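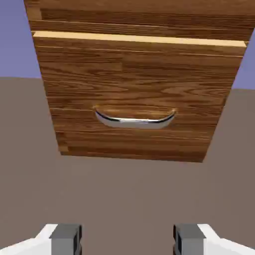
3 Bedarf planen und Budget aufstellen

Dieses Kapitel richtet sich an alle, die den Clarnlow-Greifarm nicht nur bedienen, sondern vorher auch bezahlen müssen. Wer bereits gekauft hat, kann bei Kapitel 4 weiterlesen oder dieses hier trotzdem studieren und sich ein wenig ärgern.

Die Schritte sind in der angegebenen Reihenfolge durchzuführen. Schritt 3.1 wird gern übersprungen und dann im März des Folgejahres nachgeholt, wenn der Haushalt verbraucht ist und der Arm im Karton steht.

3.1 Aufgabe festlegen

1. Schreiben Sie in einem Satz auf, was der Arm tun soll. »Schublade am Griff öffnen« ist ein Satz. »Unterstützung vielfältiger Prozesse« ist ein Förderantrag.

2. Notieren Sie die Form jedes Griffs, den der Arm anfassen soll: Bügel, Knopf, Muschel, Griffleiste. Bügelgriffe verzeihen viel. Muschelgriffe verzeihen nichts und brauchen fast immer Sonderfinger (siehe 3.4).

3. Messen Sie den Abstand zwischen Griff und Front an der engsten Stelle. Ein Finger muss dahinter passen, samt Polster. Das Maß aus dem Möbelkatalog genügt nicht.

4. Messen Sie die Auszugskraft mit einer Federwaage, und zwar bei voller Schublade. Die leere Schublade hat noch keinen Arm überfordert.

5. Legen Sie fest, wer die Liste unterschreibt. Bei unserem Pilotkunden Grelmont war das Isabelle Chisholm, und seither fragt dort niemand mehr, weshalb der Arm keine Kaffeetassen trägt.

Hinweis: Glänzende Metallgriffe gehören mit einem eigenen Vermerk in die Liste. Tiefenkameras liefern an spiegelnden Kanten gern Löcher statt Messwerte. Das ist lösbar, kostet aber Einrichtungszeit, und die steht später auf einer Rechnung.

3.2 Erst simulieren, dann bestellen

Die Planungssoftware Flurnum liegt jedem Angebot als Testfassung bei. Sie läuft 50 Tage. Das reicht, wenn man am ersten Tag anfängt.

1. Legen Sie eine leere Szene mit ebenem Boden an. Verzichten Sie auf Wände, Pflanzen und das Firmenlogo. Dekoration verbraucht Rechenzeit und beeindruckt nur die Geschäftsleitung.

2. Setzen Sie einen Schrank mit einer einzigen Schublade und einem Bügelgriff ein. Die Holztextur dürfen Sie frei wählen; auf die Physik hat sie keinen Einfluss. Für Tests der Bilderkennung sollten Sie mehrere Maserungen durchspielen, am besten auch eine mit Astlöchern und kräftigen Streifen.

3. Schalten Sie auf die Handkamera um. Von dort sieht man die Schublade so, wie der Arm sie sieht, nämlich meist von einer Seite, für die sie nicht entworfen wurde. Aus einem niedrigen Blickwinkel verjüngt sich die Front nach unten, und der Griff zeigt seine Unterseite.

4. Richten Sie den offenen Greifer so aus, dass der Griff seitlich mittig über der Lücke zwischen den Fingerpolstern steht. Speichern Sie diese Stellung als Startpose.

5. Lassen Sie den Versuch mit der geplanten Montagehöhe laufen, danach mit einer höheren und einer tieferen.

6. Exportieren Sie das Protokoll und legen Sie es der Bestellanfrage bei. Teodor Sadowski in unserer Angebotsabteilung liest es vollständig, auch die Fehlversuche. Bitte löschen Sie diese nicht.

Vorsicht: Ein gelungener Versuch in der Simulation ist keine Zusage. Simulierte Schubladen klemmen nicht, wurden nie schief eingehängt und enthalten keinen quer liegenden Locher. Planen Sie für die Inbetriebnahme am echten Möbel eigene Tage ein.

3.3 Kostenblatt ausfüllen

Das Kostenblatt im Anhang C hat 41 Zeilen. Die meisten bleiben bei kleinen Anlagen leer. Die folgenden bleiben nie leer, auch wenn es zunächst so aussieht.

Arm und Steuerung: Der Posten, über den alle reden. Erfahrungsgemäß auch der einzige, der sich bis zur Abnahme nicht verändert.

Greifer und Finger: Standardfinger sind im Lieferumfang enthalten, Ersatzpolster nicht. Polster sind Verschleißteile. Bestellen Sie mindestens 2 Sätze mit, das spart den zweiten Versand.

Gestell: Der Arm braucht etwas Schweres unter sich. Der vorhandene Schreibtisch ist nicht schwer. Er ist auch dann nicht schwer, wenn der Hausmeister es behauptet.

Schutzeinrichtung: Nach Risikobeurteilung. Die Risikobeurteilung ist selbst ein Posten und hat eine eigene Zeile (Zeile 27), die erstaunlich oft übersehen wird.

Einrichtung und Schulung: Rechnen Sie mit zwei Personen, die geschult werden. Bei nur einer Person fällt die Schulung statistisch in deren letzten Arbeitsmonat - so jedenfalls der Eindruck unserer Schulungsleiterin Zuweira Akolgo.

Rechner: Die Simulation stellt höhere Anforderungen an die Grafikkarte als der spätere Betrieb. Leihen Sie den Rechner für die Planungsphase, falls Ihr Haus so etwas erlaubt.

3.4 Sonderfinger anfragen

Sonderfinger fertigt die Firma Amegashie in unserem Auftrag. Die Anfrage läuft über uns, die Lieferzeit leider nicht.

1. Senden Sie das Maßblatt aus 3.1 und ein Foto des Griffs mit angelegtem Lineal.

2. Geben Sie an, ob die Oberfläche empfindlich ist. Verchromte Griffe bekommen weichere Polster, lackierte ebenfalls.

3. Warten Sie die Zeichnung ab und prüfen Sie sie in Flurnum, bevor Sie freigeben. Nach der Freigabe wird gefräst, und gefrästes Aluminium lässt sich schlecht umtauschen.

Achtung: Tauschen Sie die Finger niemals, während die Steuerung unter Spannung steht. Der Greifer schließt beim Neustart zur Referenzfahrt, ohne vorher zu fragen.

3.5 Freigabe und Bestellung

1. Prüfen Sie, ob Maßblatt, Simulationsprotokoll und Kostenblatt dieselbe Aufgabe beschreiben. Weichen sie voneinander ab, gilt für uns das Maßblatt.

2. Tragen Sie unter »Reserve« einen Betrag ein. Ein Strich ist kein Betrag.

3. Lassen Sie Einkauf und Arbeitssicherheit gegenzeichnen.

4. Senden Sie die Unterlagen an die Angebotsabteilung. Technische Rückfragen beantworten Abdul-Rahman Akpalu (Mechanik) und Adom Laryea (Software). Fragen, die beide Gebiete betreffen, schicken Sie bitte an beide, sonst wandern sie.

Hinweis: Preise im Angebot gelten ohne Transport über Treppen. Messen Sie vor der Bestellung die Aufzugtür.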